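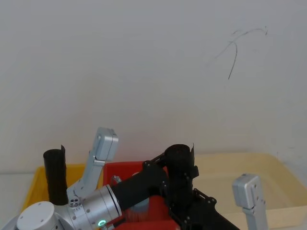
Ticket 16: Left arm stops over the red bin
Project: Gillo (two-arm sorting, student team)
Opened by: Apinya Sangkhawat
Status: Open again
Priority: High, according to the team. Medium, according to the help desk.

Problem as reported

We are building Gillo for the Lonoston student sorting challenge in October. The task is to move parts between a yellow bin, a red bin and a cream bin using both arms. The left arm will do yellow all day. When we send it to red it gets over the rim, slows down, thinks about its life and stops. No error on the screen. The log says "motion complete," which is a generous reading of events.

The right arm is fine. The right arm is always fine and we have started to resent it.

What we had already tried before opening this

Restarted the controller.
Restarted the laptop.
Restarted the controller again in a firmer tone.
Swapped the left and right arm programs. The left arm then stopped while running the right arm's program, so at least it is loyal to its own habits.

Reply from help desk

Please send the bin positions file and tell us when it was last saved. Also check whether anyone moved the table.

Reply from Apinya

File attached. Last saved before the break. The table has not moved. The bins have moved, because we wiped down the table and put them back "where they were."

Reply from help desk

Please re-teach all three bins. Tape the corners this time.

Log, first afternoon

2:10 Re-taught yellow. Good.
2:25 Re-taught red. Arm now goes lower before stopping. This was called progress by the person who did it (me).
2:40 Re-taught cream. Good.
3:05 Found that the safe height for red was typed in as 9 where the other two have 16. Changed it to 16. Ran red 4 times. Stopped 3 times. The one good run was the one we didn't record.
3:30 Checked the cable on the left wrist for slack. Plenty with the wrist level. Less when it rolls over to reach red. Wrote that down and felt like an engineer.
3:50 Ran the wrist through its full roll by hand, arm in free drive. It gets stiff near the end.

Reply from help desk

Stiff how? Stiff as in a hard stop, or stiff as in something pulling?

Reply from Apinya

Pulling. I'd say pulling. Two teammates say hard stop, but they also said the table hadn't moved and then found the tape marks from last term under the yellow bin.

Silver-and-black arm stretched out over the row, one end down in yellow and the black finger hanging above the rim of the cream bin. Note the thin cable under the wrist that loops back toward the bracket:

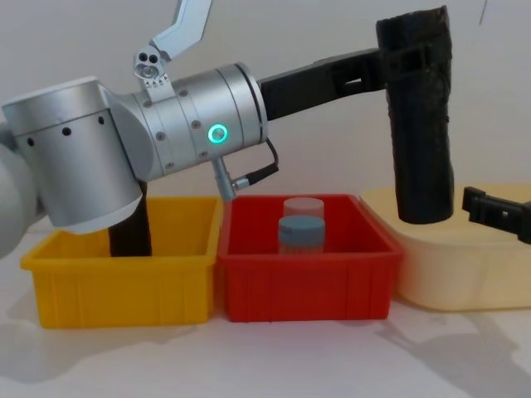 Reply from help desk

Thanks, that is useful. Do the following in order and please resist doing them all at once:

1. Power down the left arm.
2. Unclip the wrist cable at the bracket end and give it a longer loop.
3. Roll the wrist both ways by hand. If it still drags, stop and write back.
4. Power up and run red at quarter speed with the Clotska planner turned off.
5. If that passes, turn the planner on and run it again.

Reply from Apinya

Steps 1 to 4 done. Red passes at quarter speed, 9 runs out of 9. There was clapping.

Step 5 done. With the planner on it stops over red again, in the same spot. The clapping has been withdrawn.

Reply from help desk

Then you had two problems. Which planner profile are you loading at startup?

Reply from Apinya

The one named "final." There is also a "final2" and one called "Sinaga_test" that none of us will admit to making. Checking which of them still has the old 9 in it. Please keep the ticket open.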